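Zukodthorpe edit notebook
May 2, 2021
Episode three, second assembly

Watched the whole thing through with Mayu, lights off, no stopping, no notes until the credits. It plays! I can't tell you how happy I am. Two weeks ago the siege plot and the Kudia plot felt like two different shows that had been stapled together by accident, and now the cut from the well to the burning orchard made both of us sit up. Mayu even grabbed my sleeve.

Running time is still a bit long. We promised ourselves 80 minutes for the first two episodes together and this one was meant to be the short one. Not worried yet. The ferry dialogue can lose a good chunk and I doubt anybody will miss it (sorry, ferryman).

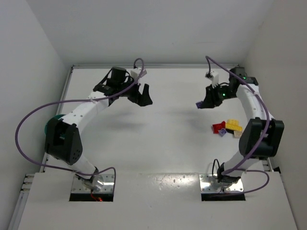
Biggest change since the March version: we no longer open on the map. I loved the map. It took ages to colour and the ink spreading over Plavia looked gorgeous, but it told the audience where everybody was before they cared about any of them. Opening on Kudia washing her hands in the snow is so much stronger. You don't know whose blood it is, you don't know what year it is, and the first word anyone says is her name, shouted from off screen.

The years thing. We've got three timelines and no captions, and I'm still in favour of no captions. Fenna disagrees and wrote a very good page about it, which is stuck in the back of this book. Her main point is that Kudia looks the same age in all three, so the only clue is the scar, and the scar is under a glove in half the shots. Fair! Trying the colour of the cloak as a second clue: grey before the convent, green after. We already have the shots, they just need to land earlier.

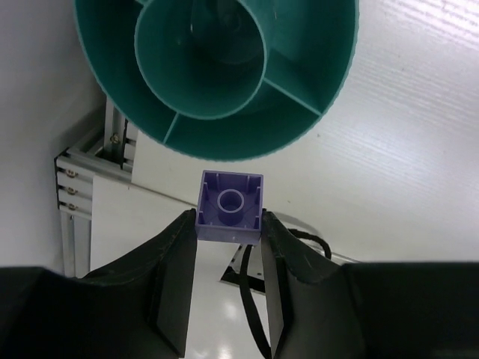

Scene 13, the bargain with the tower witch, is the one I keep wanting to fiddle with. Fenna's draft of it ran to 1,292 words, most of them lovely, and the first assembly used nearly the lot. The trouble was that the witch explained the curse, then Kudia repeated the curse back, then the witch explained it again with weather. Stripped it right down this morning so I could see how it holds together, a bit like looking into that purple block with its open underside facing up, thin walls, little ribs and the round tube in the middle. The tube in our case is one line: "You'll be loved by whoever you can't stand to lose." Everything else in the scene only has to get us to that and away again. Keep the candle business, keep the long silence, drop the speech about the sea.

Tried it with the music muted and it was better. Then tried it with only the low drone from episode one, and better again. Leaving the drone in for now, very quiet. Mayu says she can't hear it at all on laptop speakers, so test on the good ones and the bad ones before we get attached.

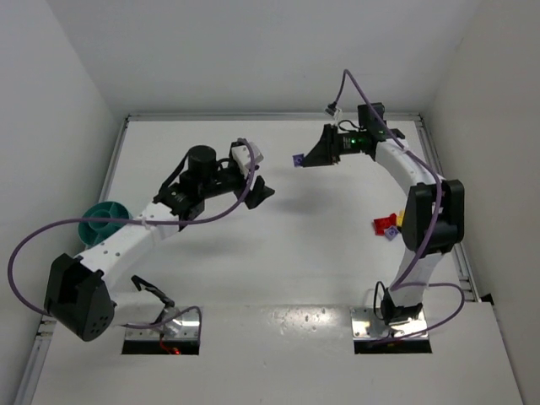
Ferry scene, while I remember: the joke about the goat has to stay, because it comes back in episode five and it's the only time Aoki laughs. Everything from "my father built this boat" to "mind the rope" can go. There's a jump in the light at the join, but if we go to the wide shot of the river for a couple of seconds I think it'll pass. Haven't checked whether the wide has any usable sound. Might have to borrow water from the mill.

Aoki's fight is terrific, by the way. I'd been dreading it. Take four is the one where he slips on the step and recovers, and it looks as though he's properly frightened for the first time all season. Using it start to finish with one cut. I had 20 cuts in there before and it was a mess, all elbows and grunting.

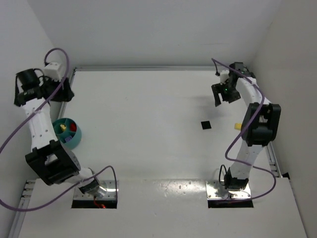 The throne room pickup needs a plan before we're back on set. What we shot is crowded with courtiers, and when the queen walks in there's nowhere for your eye to go. I'd love to restage it with the floor left open. Think of that white table, mostly bare through the middle with things only toward the left and right sides. Courtiers in two clumps, a great big stretch of nothing between them, and the queen has to cross it alone while they all watch. It makes her small and then, once she gets to the chair, huge. Mayu wants the camera up high for the walk and down at knee height for the sitting. Yes please to both.

Fenna, if you're reading this, could you look at the queen's last line again? "Let him come" is fine but every queen says it. I scribbled a few others in the margin of your page. The second one made me laugh, so probably not that one.

To do next:
New join in the ferry scene, with the wide.
Move the green cloak shot ahead of the convent gate.
Speaker test on the drone.
Export scene 13 alone for Fenna, both lengths.
Find the snow sound from episode one. It's labelled "gravel nice", I think.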